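Section 9: Good Practice for Food-Handling Displays 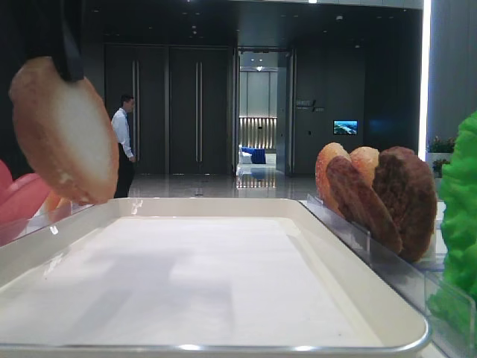 Issue 2, page 64

Welcome back, and thank you for getting this far into the Enus guide. By now your arm should be bolted down and talking to its controller, so we can turn to the part most people are itching to reach, the sandwich routine! Please read the whole section before you switch anything on, even if you've set up one of our older kits (a few of the limits have changed).

The rules below apply wherever the public can walk up to the arm, whether that's a trade hall or the entrance of an office building. They were drawn up by Lena Głowacki at our Ovthorpe workshop and sit on top of whatever your own site asks for. Where the two disagree, follow the stricter one.

Before you start

1. Mark out a keep-clear line 2000 mm from the base of the arm, all the way round. Tape is fine on most floors, but do ask first if the floor is polished stone.

2. Name one person as the minder for the session and write the name in the log. The minder stays within reach of the stop button and doesn't wander off to chat, however nice the visitors are.

3. Stand the imitation slices upright in the clear holder, bread and patties alike, with a little space between them so that the fingers can get in. The holder goes beside the white tray, well inside the arm's reach.

4. Clear the flat of the tray completely. Pens and phones have a way of ending up there.

Running the routine

5. Set the speed to 50 per cent or lower and leave it there for as long as visitors are about.

6. Start with a single slice of bread. The fingers should take it by the upper edge, and a slight tilt as it hangs is quite all right. If it swings freely, press stop and go back to the grip settings in Section 4.

7. Watch one full cycle from outside the line before you let anybody come closer to look.

Note: The slices are imitation food, and small children will want to try them. Keep the spares in the lidded Kołodziej box and count them back in when you pack up.

Caution: Never reach over the tray to straighten a slice while the arm is powered. Press stop, wait for the lamp on the controller to go out, and only then put your hand in.

Caution: Don't use real food with these fingers. They haven't been approved for it, and crumbs get into the joints.

Questions about this section are always welcome and should go to Roman Wilczyńska at the Grinurberg office. Gripper cleaning is covered in Section 10.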